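4.2 The open day at the Golau hall

The second part of the study took place on 24/11/2022, when we opened the Golau hall to the public and let the Muka cell run in front of anyone who cared to come in. We had hoped for 300 visitors and were delighted to count 398 at the door! Each demonstration lasted 10 minutes, with Benedetta Zanetti giving the commentary and a second member of the team at the controls. Visitors were free to interrupt, and they did so with great energy.
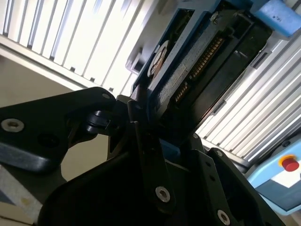
Figure 3. Gripper holding a blue-framed electronic device, seen from below, with the row of gold connector pins exposed.

What held people's attention most was the grasp itself. In the lab trials (Section 3) we had treated the lifting stage as routine, yet at the open day it drew more questions than any other part of the task. Many asked how hard the fingers press, and whether the contacts along the edge connector (Figure 3) might be touched by mistake. Several younger visitors wanted to know who is allowed to press the red emergency stop – a very good question, and one we have since added to the opening talk.

Comments were written on cards and coded by two readers using the Palumbo scheme, as in the April visit to Coker. The wish to see the robot make a mistake came up again and again, and we found this wonderfully useful for planning the next round.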